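Progress Report to the Anghel Fund
Student Manipulation Project, Pralcombe Technical High School
Submitted by Despina Nedelcu, Project Advisor
December 28, 2020

Purpose of this report

The Fund awarded the school a grant to support a student robotics team through one full school year. This report covers the period from the start of classes to the winter recess. It describes the work completed, the changes made to the original plan, and the use of funds to date.

Change in format

The proposal called for students to work in the lab on two shared robot arms. With the building closed to after-school groups for most of the fall, the team moved to simulation. Students log in from home to a shared workspace, which the team has named Zimen, and run their grasping programs on a rendered arm and gripper. The school's technology office approved the arrangement and provided loaner laptops to students who did not have a suitable computer.

The learning goals in the proposal have not changed. Students are still expected to write a grasping program, test it against a fixed set of objects, record the outcome of every trial, and explain their results in writing.

Work completed

The team is organized in 5 groups. Each group is responsible for one part of the task: object models, arm motion, finger control, surface and lighting, and trial records. Groups exchange members at the end of each unit so that all students gain experience with more than one part.

Students have logged nearly 900 simulated trials since the workspace opened. Of these, 400 were run under the final test rules and will be used in the spring comparison. The earlier trials were practice runs and are kept in a separate folder.
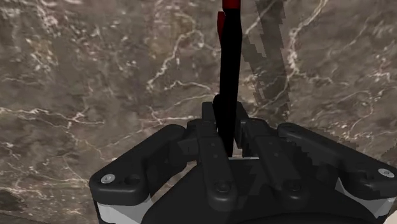
Object shape has been the main subject of study since the midterm review. The first set consisted of cubes and cylinders, and students found that a program tuned on those shapes carried over poorly to anything long or uneven. The second set was chosen to address this. With a narrow black-and-red object held upright between the two fingertips, for instance, the width changes along its length and a rounded bulge sits right beside the left fingertip, so the height at which the fingers close makes a considerable difference. The finger control group now writes down its intended contact height before each trial and compares it with the rendered view afterward. The surface and lighting group has added a veined marble background in place of the plain gray one, in order to test whether the object-finding program depends on a clean backdrop. Results so far are mixed, and the group has asked for more time on this question.

Student participation

Attendance at online meetings fell in the first weeks and recovered once meetings were shortened to 30 minutes and supplemented with open help hours. Two students left the team because of schedule conflicts, and three joined. Written work has been stronger than expected. Trial notes from newer members still vary in detail, and a common form has been introduced.

Use of funds

Spending is below plan. Money set aside for travel to the Clallar regional meet was not used, as the meet was canceled. We request the Fund's permission to apply that amount to computing time and to replacement finger pads for the lab arms.

Next steps

The final test series will resume in February. If the building reopens to student groups, each group will repeat a portion of its trials on the lab arms and report the differences. If it does not, the comparison will be completed in simulation only, and the physical trials will be moved to the following school year at no added cost to the Fund. A copy of the trial records is available on request.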